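Product Watch | Robots & Automation | Reviews
Last updated: 17 July 2018

Does Zeltby's practice room earn its subscription?

Zeltby would like you to stop buying tables. That is more or less the pitch for Skadau, the simulation package it has been showing to small integrators since June. You pick an arm and a gripper, fill a virtual room with household and workshop objects, and work out your pick-and-place routine on a screen before any hardware gets bolted down. A single seat costs $240 a month. The object library, which Zeltby calls Grajales and sells separately, is a one-time $425.

We paid for both. Zeltby offered a free seat with a call from the sales desk attached, and we said no to the call and so didn't get the seat.

Installation was painless, I'll give them that. The download is big, the license key worked the first time, and the stock room opened without a fight. After that you are on your own. The manual runs to 53 pages and a good many of them are about setting up user accounts. The section on gripper contact settings, the part a paying customer will live in, is short and refers twice to an online page that didn't load on any day we tried it.

The library is the stronger half of the package. Objects are sold as "ready to handle," meaning they come with weight, friction and a collision shape already filled in. We checked a handful of the values against things on our own bench. The mugs were close. The bowls were heavier than any bowl I own. You can change the numbers, but each change has to be made per object and per project, and there is no way to save your corrected mug back to the library. I asked support if that was planned and was told it was "under consideration," which I have heard before from other companies about other features.

Our test job was a plain one. Clutter a table, bring the arm in over it, go after one item without plowing through the others, and look at the results from a room view and from a camera down at the gripper. Zeltby's brochure makes a lot of the second view. It says the close camera gives you "what the robot really sees," and it suggests the output is good enough to train a vision system on.

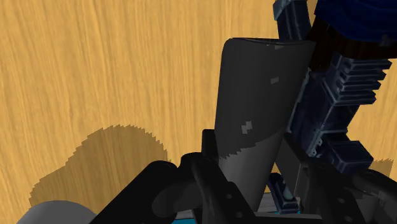
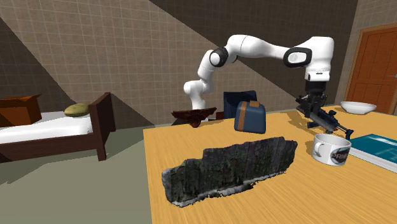

Skadau renders from our cluttered-table job: the gripper view first, then the room view.

I have trouble with that claim. In the gripper view the big shadow on the wood has a stair-stepped edge, like something cut out with pinking shears, and the same jagged line crosses the gray panel in the middle. No real lamp does that. If you feed a few thousand of these to a vision system, you had better be sure it isn't learning to look for saw teeth. The tabletop grain is nice enough, and the arm hardware is modeled in more detail than I expected at this price, down to the fins and the bolt holes. But most of that view is hardware. Anyone hoping to judge a grasp from it will spend a while nudging the camera, and the camera controls are clumsy.

The room view holds up better. The white arm reaches over the table with the gripper pointing down above the black tool, and I could tell at a glance what was near what. The shadow of the gripper on the wood is crisp and helps you judge where you are. I don't care much about the bed or the paneled door, but a busy background is a fair thing to ask of a vision test, and plenty of cheaper packages give you a gray void. The big dark slab in front is another matter. It looks like rock or bark, and I would love to hear from the customer whose kitchen table has one.

On speed, the brochure promises real time. On our office workstation we got that with a nearly bare table. With a full one the simulation ran 3 times slower than the clock, and turning off the shadows gave us only part of it back. Zeltby's answer was that we should look at a better graphics card. Maybe so. The brochure might mention it.

The obvious comparison is Ekar, which does less and looks worse. Its rooms are plain and its library is thin. It also lets you save edited objects, exports contact forces as a simple spreadsheet, and charges once. For checking reach and clearance, which is what most small shops want from a tool like this, I would still start there.

If you are set on camera work, ask Zeltby for a trial month and insist on running your own scene on your own computer. Look closely at the shadow edges at the resolution you plan to use. Ask for the contact settings page as a file. And get the renewal price in writing, as our order form said only that the monthly rate was "introductory" and gave no end date.

We have two weeks left on our seat and will use them on the bowl weights. Readers who have put Skadau routines onto a real arm are welcome to write in, particularly if the numbers matched.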